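Search reviews, brands, how-tos
Search
No results yet. Try another word.

Tovel Tabletop Restorer, three months on

I bought the Tovel kit in March after Zachary McKinnon brought it up at the hardware counter for the third time. The tin promises to lift rings, hide scratches and "return the glow" to veneer. I have read that sort of tin before. Our table is a second-hand piece with a pale brown veneer top, a strong grain and a finish that had gone dull where people eat. If the kit wrecked it, I was out the price of the table and a Saturday-sized amount of swearing.

What you get

A bottle of cleaner, a tin of paste, two cloths and a pad. The pad is the weak part. Mine shed grey fluff from the first pass, so I switched to an old T-shirt and had no more trouble. The cleaner smells of oranges and something harsher under the oranges. Open a window.

Using it

The leaflet says to leave the paste for 10 minutes. At that point mine was still smeary, and it wanted 14 before it would buff off without dragging. I did the top in strips along the grain, with 3 thin coats instead of the single generous one they recommend. My test patch with one thick coat went cloudy and had to be cleaned back. Whoever wrote the leaflet either has a much warmer garage than mine or has never opened the product.

Scratches are the big claim, and I don't buy it. Fine ones get harder to see from most chairs. Get the light coming in low and they are all still there. The one deep gouge near the end was untouched, and I ended up fixing that with a Boychuk wax stick in light oak colour. I'd tried Bondo on a different table years ago and would not do that to veneer again.

Shine

It does come up glossy, I'll give them that, maybe glossier than I wanted. Anyone after a flat, dry-looking finish should look elsewhere. Specks of dust also stand out more now than they did on the dull old top, and I find myself wiping it before company comes.

With light coming across the top, the right side goes whitish and the grain nearly disappears, though a few thin pale lines still come through. Away from the glare the darker bands and tan streaks are easy to make out.
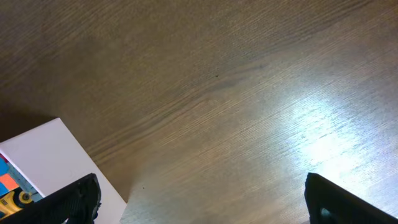

Would I buy it again?

At half the price, yes. The Hurnach oil my sister uses gives a softer colour for less money, but it needs redoing every 6 weeks and she is more patient than I am. The Tovel has held up to hot plates on mats and one spilled glass of juice. Skip the pad, ignore the timing in the leaflet, and keep your expectations for scratches low.

Contact us | Copyright 2020 | Back to top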